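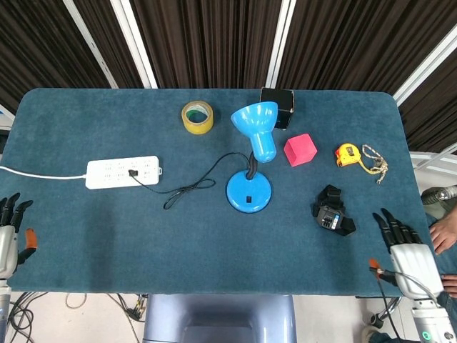
A power strip with two rows of sockets, on a table with a dark teal-blue cover.

Why doesn't your chair fall over?

December
By Špela Vidmar

Print this page | E-mail this page

I broke a chair when I was nine. I was tipping backwards on it at my gran's house, which I'd been told not to do (a lot), and one of the back legs went crack and down I went. My gran wasn't very cross. She turned the chair upside down and showed me how it was put together, and I've been nosy about chairs ever since!

So let's be nosy together. Go and find a chair, a kitchen one if you can, and have a look underneath.

Legs first

Most chairs have four legs, but plenty of stools have three, and three is a clever number. A three-legged stool doesn't wobble, even on a bumpy floor. People milking cows used to sit on them in barns, where the ground was all lumps. With four legs, if one is a tiny bit short or the floor dips, the chair rocks from side to side and drives everybody mad.

Why have four, then? Well, try leaning sideways on a three-legged stool. Actually, get a grown-up to hold on to you first. There's a big gap between each pair of legs, and if your weight goes out over that gap, over you go. Four legs give you corners to lean towards.

The balancing bit

Everything has a spot where its weight balances, and we call that the centre of gravity. When you're sitting on a chair, you and the chair share one. It's somewhere near your tummy. Now imagine drawing lines on the floor from leg to leg, all the way round, to make a shape. As long as your balancing spot stays above that shape, the chair stays up. When I tipped back at my gran's, mine moved further and further towards the back edge, and all my weight was on two skinny legs that were never meant to hold it like that.

Look at the back legs on your chair. Do they slope outwards a little? Lots do. It makes the shape on the floor bigger.

Joints

A joint is where two pieces meet. I asked Mizanur Weerasinghe about these, as he mends chairs at the Vurkwood workshop and has 59 of them waiting at the moment, stacked right up to the window. He says it's nearly always the joint that goes first and hardly ever the middle of the leg.

His favourite is called a mortise and tenon. The mortise is a hole and the tenon is a peg that fits snugly inside it, usually with a bit of glue. People have been making them for thousands of years — the ancient Egyptians had them in their furniture. Other chairs use screws or bolts. Metal ones are often welded, meaning the metal is melted together.

Try it yourself

You'll need 12 paper straws, some sticky tape and a small book.

Tape four straws into a square. Stand one straw at each corner for legs, and tape the last four between the feet. Put the book on top and give it a gentle push sideways. Mine leaned over like a tired donkey!

Now cut some spare straws and tape them slantwise from corner to corner, across each side. Push again. Those slanting pieces make triangles, and a triangle can't change shape unless one of its sides bends or snaps. Some chairs have little triangle blocks hidden under the seat, so go back and check yours.

I'm off to look under my sofa next.

Contact us | © Lolance Young Readers | Back to top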